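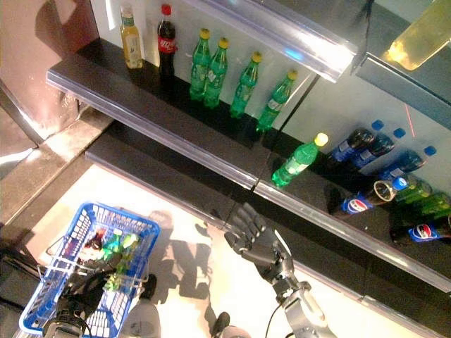

Odix Social Club, Shop Team

Drinks bay this month, so a few posts on it. If you're on the shop rota in July, please read to the end.

Bottles go by label. Green with green, cola with cola. On the upper shelf the green ones with yellow caps are in a line next to the red-capped cola, and that's the sort of order we're after on every shelf.

Anything lying on its side gets stood up. There were a couple of Pepsi bottles down near the front of the lower shelf. A bottle on its side hides its label, and people ask at the till whether we've run out when we haven't.

If a bottle is leaning, straighten it while you're there. Don't leave it for the next person.

Use the blue baskets for moving stock between shelves. Please don't carry bottles under your arm. We lost one on the Jarnomton side in the spring and the floor was sticky for days.
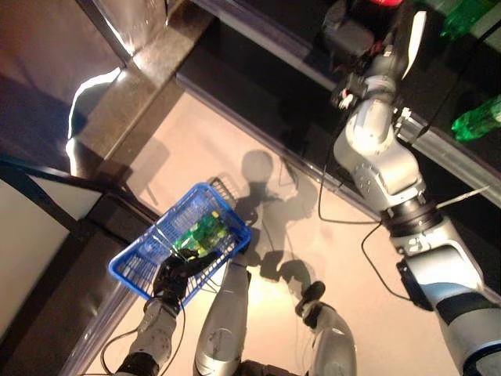
1 min read

Basket first, then the shelf. Hold the basket close to the shelf edge and bring the bottle across to it. It's a short distance and you don't have to bend.

Heavier things at the bottom of the basket. One or two large bottles is plenty. The handles are only wire and they dig in if you overfill.

Baskets go back by the door when you've finished, handles folded down. We own 63 of them and on most evenings a good few are left in the aisles.

Someone asked if the Sukprasert order changes any of this. No. It comes in at 7 in the morning as before, and it gets checked against the sheet before anything goes out.

Older stock to the front, new stock behind. Look at the date on the bottle, as the outer wrap isn't always right.
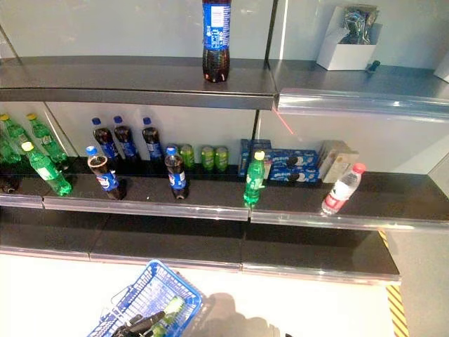 Middle shelf and top shelf

The middle shelf takes the bulk of it. Green bottles on the left, Pepsi next, then the green cans against the back panel. Keep it in that order and it's quick to see what's low.

Start each row at the back and work forwards. If there's only enough for one row, pull it to the front before closing.

The top shelf is nearly bare. One Pepsi and an open white box to the right of the divider. Please don't fill the gap with whatever is to hand. The Brelton delivery will go up there.

Price strips: wipe them with a dry cloth. The spray we use on the counter leaves them cloudy.

The till needs two people from 4 on match days. Put your name on the sheet in the office if you can do one.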